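Idico Paper Weaving Kit for Kids
From Kerekes Craft Supply — item 3717

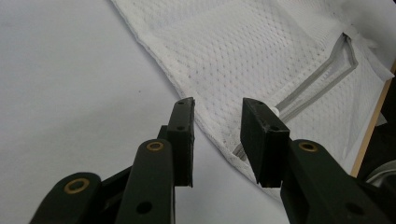 What it is

Paper weaving is one of those crafts that looks fancy on the wall and is really just over, under, over, under. The Idico kit has everything a child needs to get going, and I love how quickly kids settle into it. My own two had the box open before I'd finished reading the leaflet, and the kitchen was covered in strips by lunch (no regrets!).

The kit is put together by Rozália Juhász, who taught kindergarten for many years and still tries each new color set on her old classroom before it goes in a box. You can tell. The strips are wide enough for small hands, the paper has some stiffness to it so it doesn't crumple on the third row, and the slots in the loom cards are already cut, so there's no waiting while a grown-up hunts for the craft knife.

In the box

40 loom cards, pre-slotted, in cream and dark blue
2000 paper strips in mixed colors, enough for a whole class or one very determined child
2 blunt plastic needles for pulling strips through
1 glue stick
A pattern leaflet with animals, stars, a fish, a boat and a plain checkerboard to start with

Ages

The box says five and up. I'd go a bit younger if you're sitting alongside, especially with the checkerboard pattern and the widest strips. Older kids get into it too, once they find out they can draw a pattern on graph paper first and then weave it. A ten-year-old in our Saturday-style craft club (we meet whenever the library has a free room, really) made a whole alphabet and has started on the numbers.

Good for little fingers

Weaving is lovely practice for the same small movements kids use for buttons, zippers and pencils. They pinch the strip, slide it along, tug it snug against the last row and then check which way the next one goes. There's some early math tucked in there as well — repeating patterns, odd and even rows, what happens if you swap two colors. You don't have to mention any of that to the child, of course.

How to use it

Pick a loom card and lay it flat on the table.
Choose a strip and weave it over the first band, under the next, and so on to the far side.
Start the second strip the opposite way: under first, then over.
Push each row up close to the one before it.
When the card is full, turn it over, fold the loose ends in and dab them down with glue.

If a row goes wrong, just slide it out and try again. The strips will take a fair bit of this before they get tired.

Things to make

Bookmarks are the quickest, and they make a nice little present for a grandparent. Place mats are the favorite in our house. We cover them with clear film so they can be wiped, and they've been through many bowls of soup. Hằng Doãn, who runs the craft table at our library, glues finished cards onto folded cardstock for birthday cards, and she punches a hole in the smaller ones to hang them as gift tags. I've borrowed both ideas.

Refills and extras

Dreketti strip refills fit the Idico loom cards and come in three sets: Garden, Seaside and Winter. The Seaside greens are gorgeous. Coltari makes a wooden weaving frame in a matching size, for kids who want to move on to yarn. The frame is sold separately and comes with its own leaflet.

Storage

The tray inside the box has a long compartment for the strips and a shallow one for the cards. Keep the strips flat and out of the sun, as the reds fade. The lid fits snugly, so the box can stand on its side on a bookshelf.

Care and safety

Paper edges can be sharp, so show younger children how to pull a strip slowly. The needles are a choking risk for children under three. The glue washes out of clothes in warm water.

Ordering

Single boxes are usually on the shelf. Schools and clubs ordering several should allow a little extra time, particularly in May, when everyone seems to be planning summer activities at once. The leaflet can be sent in large print if you ask for it with your order.

Page updated 7/22/18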